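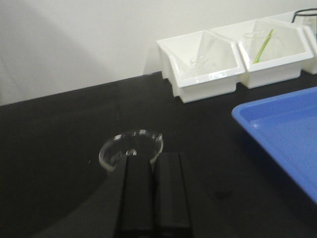 A small glass dish on a black table

Stories > Short Fiction > Lacerda Street

So the town of Plesetti wanted to know what I thought. There was a form and everything! Question one asked how I felt about the future of Lacerda Street, and I wrote "nervous" and then sat there chewing the pen until my coffee went cold.

I live at 325, over the old shoe repair. The new plan had my block down as "mixed use, five stories" - which I guess meant me, but stacked.

At the December meeting I got the seat next to Pentti Juntunen, who was knitting. Rodel Agbayani from the planning office put up a map with my building colored orange.

"What's orange?" I said, louder than I meant to.

"Opportunity," said Rodel.

Pentti dropped a stitch and said a word in Finnish.

I had a speech in my coat, two pages (both sides). When my turn came I left it folded and asked if the street could keep its benches. Rodel wrote that down, very slowly, and asked me how many.

"All of them," I said, and Pentti moved his yarn so I could sit back down.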